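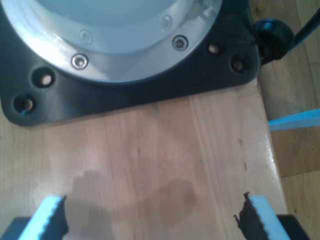 PRESS RELEASE - for immediate use

Prerkondale valley broadband: second phase opens for sign-ups in April

Skekon, the community-owned internet provider for Prerkondale, is opening sign-ups for the second phase of its full fibre network. Upper valley this time, from the chapel crossroads to the top farms, plus the three lanes behind Dalton Yard that got missed off the first map. Sorry about that.

Phase two takes in 141 homes and small businesses. Once they are connected the network will be able to serve 2,421 addresses, the whole of the parish except the quarry cottages. Those are still waiting on a wayleave. More on the cottages below.

No charge for the connection itself if you sign up before the end of April. After that the normal fee applies. Monthly prices are the same as in the lower valley and there is no minimum term, you can leave with a month's notice.

Lợi Tăng, network manager at Skekon: "The lower valley took longer than we said it would. Wet ground, one very stubborn stretch of rock by the ford, and we started too late in the year. For the upper valley the main duct is already in. What's left is mostly the runs from the lane to the house."

Most of those runs are short. The longest is 800 metres, out to Górecki's dairy, and will be dug along the field edge after the first cut of silage. The Górecki family have offered their own digger and a driver. Accepted, with thanks. 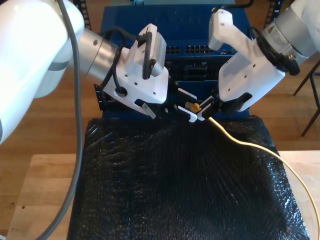
Yellow Ethernet cable and blue network switch.

What happens after you sign up

You get a phone call to fix a survey visit. Somebody walks the route with you and agrees where the cable comes in. Please have an idea of where you want the box, it needs a power socket within reach and it can't go in a bathroom. Tenants need a letter from the landlord before the survey and not after it, this held up a lot of people last time.

The install is usually a half day. The line goes live within 48 hours of the install and you'll get a text message when it does. Keep your old service until you have had that text. Several households cancelled early in phase one and were left with nothing over a weekend.

Landline numbers can be moved across. Tell us at the survey if anyone in the house has a care alarm or a monitored burglar alarm, these need checking with the alarm company first. Power cuts: the new phone line will not work in one without a battery unit. Units are free to anyone with a care alarm or no mobile signal at home, which in the upper valley is almost eveyone.

Road works

Single file traffic with lights at the chapel crossroads while the new cabinet goes in. School bus is not affected. The footpath below Dalton Yard closes for the same period, diversion via the green. Dog walkers please use the diversion, the trench there is deep.

Quarry cottages

The cable has to cross land whose ownership is being sorted out and we can't dig until it is. Residents have had a letter. A radio link from the church tower is being looked at as a stopgap. No date yet, and we'd rather not guess at one.
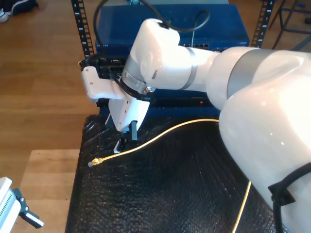 Robot arm with a two-finger gripper, over a dark work surface.

Osamu Sugiyama, chair of Skekon, said: "I've lived at the top end for most of my working life and I know what people up here think of promises about broadband. Come and ask awkward questions. Bring your bill as well, we'll tell you if you would be paying more with us. Some people will be."

Drop-in session at the village hall, 4pm to 8pm, date on the noticeboard and on the Skekon website. Tea, maps on the table, paper forms for anyone who does not want to sign up online. Lift available from the top farms, ring the office by noon on the day.

Notes for editors

Skekon is owned by its members, one vote each whatever the size of thier shareholding. You don't have to be a member to take the service.

Lợi Tăng and Osamu Sugiyama are both available for interview, mornings best. Requests through the Skekon office, Dalton Yard, Prerkondale.

ENDS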